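How to Fold a Shirt When It Comes Out of the Basket as a Wad

Most folding guides begin with a shirt lying face down, smooth as a bedsheet in a catalog. I would like to meet the household where that's where shirts begin. Mine start as a lump, and the lump stage is where I lose most of my time, so this page spends a suspicious amount of attention on it.

What you need: a shirt, a flat surface wider than the shirt with its sleeves out, and a few minutes. A white or pale table helps, mostly with finding crumbs before the shirt does. A bed will do, though everything you press into a bed bounces back out again.

Step 1. Put the lump down and look for an edge

Don't shake it yet. Shaking a balled-up shirt turns one sleeve inside out and leaves the other one hiding. Set it down in the middle of the table and find something you can name: a hem, a collar, a cuff. A label is a gift. If all you have is folds on top of folds, pull gently on whichever flap sticks out the farthest and see what follows it.
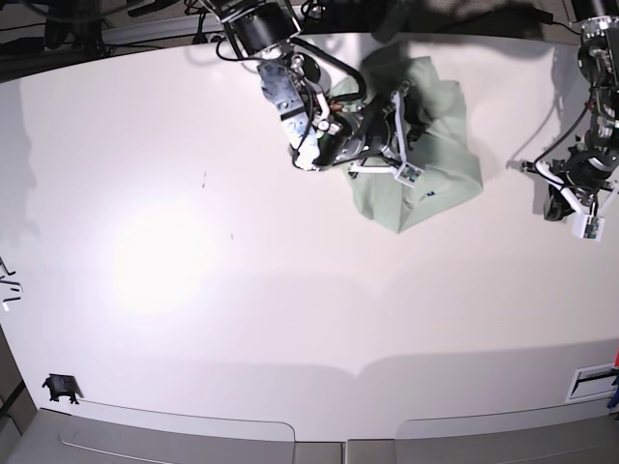
Tươi Ông wrote in to say that hunting for the hem is a waste of time, and that you should go for the shoulder seams and let gravity do the rest. Twenty years of ironing for a family of 7, apparently, and the hem has never once been the answer.

Fine. If you can find the shoulder seams, use them. Pinch one in each hand, lift, let the body drop, and lay it down away from you. I still go for the hem, out of loyalty.

Step 2. Spread it out

Work from the middle toward the sides with flat hands. You want the layers lying on top of each other without much of an argument. Thin knits will creep back toward the center while you're busy at the other end, so hold one end down while you pull the other. Corners last. Check underneath for a sleeve that has folded itself in half for privacy.

Light colors show every ripple, and sage green seems to enjoy it. Ignore the small ones. They will be inside the fold, where they can reflect on what they've done.

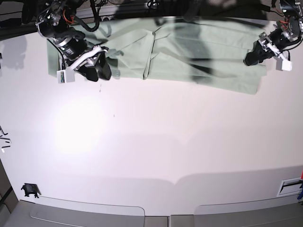 Folding and Putting Away
Text by Katalin Tóth
Filed in January under Laundry, Mostly

Step 3. Fold in the sides

With the shirt face down, bring one side in toward the middle, about a third of the way across. Lay the sleeve back over it so it runs parallel to the long edge. Do the same on the other side. You should now have a long rectangle, or at least a shape that has heard of rectangles.

Step 4. Fold up from the bottom

Bring the hem up to just below the collar, then fold once more. For a drawer where things stand on end, fold in thirds instead. Turn it over and smooth the front with the side of your hand.

If one corner pokes out, tuck it in and put that shirt at the bottom of the stack.

Step 5. Put it away

Tonight, if possible. A folded shirt left on a chair overnight is usually a lump again by breakfast.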